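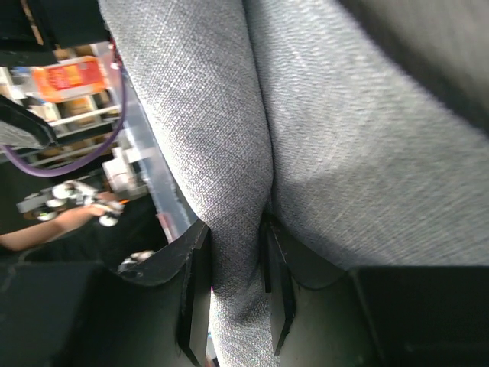
Gray woven cloth at the Sultcombe open day, close up.

I drove 52 miles to the Sultcombe open day on Mon 15 October mostly because the flyer promised "fabric you will want to keep for life." I've been buying cloth for 11 years and have yet to keep any of it that long.

The gray was the one everybody was steered toward. It has a tight weave, close to a twill, with a slight heather to it, and pale streaks where the light catches the threads. Bunched up, it folds into fat, rounded lobes and looks padded. Fine. Lots of cloth looks good bunched up – I wanted to know how it wears at the elbow after a winter, and for that I got a brochure.

Aurelio Zavala gave the talk. He was pleasant and quick, and he said the gray had gone through 800 wash cycles. I asked at what temperature and whether I could see the washed piece. He said it was at the Zumville site. The sample book had only new swatches.

Lunch was soup, and the parking was badly signed. I came home with two swatches and a price list, which I will compare with last February's. One of the swatches is going through my own machine on hot this weekend.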